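From: Corentin Jacquet
To: zulier-holders
Subject: Re: October treasury numbers and the Joly vote

On a night in October, 11:40 pm, a member wrote:
> Has the Flimier pool been paid out yet? I staked through
> Tikier and my balance hasn't moved. Also, are we still voting
> on Joly, or did that get pushed back?

Yes to both, and I'm so glad you asked, because it has been a great month over here!

The Flimier pool closed with 929 wallets in it — our best turnout so far. Payouts went to the contract this morning, but Tikier only shows them after you press "refresh positions" on the staking tab (I missed that button myself for a week). If your balance still looks the same after that, send me the last four characters of your address and I'll look it up.

The Joly vote is on and stays open until the end of the month. We're choosing whether to move 2000 tokens from the general treasury into a small grants fund, run by a 2-of-3 multisig. The forum thread got long, so read the first post and then skip to the revised text near the bottom. The early version had the wrong quorum in it.
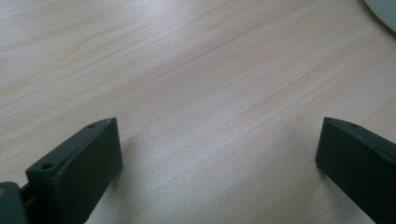

Light wood tabletop, with two dark gripper fingers at the near side.

I'm really excited about the grants fund. Almost every good tool we use started with one person and a free weekend, and I'd love for us to pay for a few more of those weekends. Small asks are welcome. A better block explorer page for Zulier would make me very happy, and so would a plain CSV export for tax season!

One open item: the bridge audit is still in review, so please keep using the old bridge until I post the new contract address on this list.

Corentin

Comments

mossbank: Refresh worked, thanks. Voted yes on Joly.

tallow91: Is the quorum in the revised text counted by wallet or by token?

Corentin Jacquet: By token, same as the last vote.

ferrywren: Seconding the CSV export. I'd test it.

Recent threads
Zulier bridge audit: open questions
How to set up a voting delegate
Flimier pool, second round: suggested dates
Tikier wallet shows zero after update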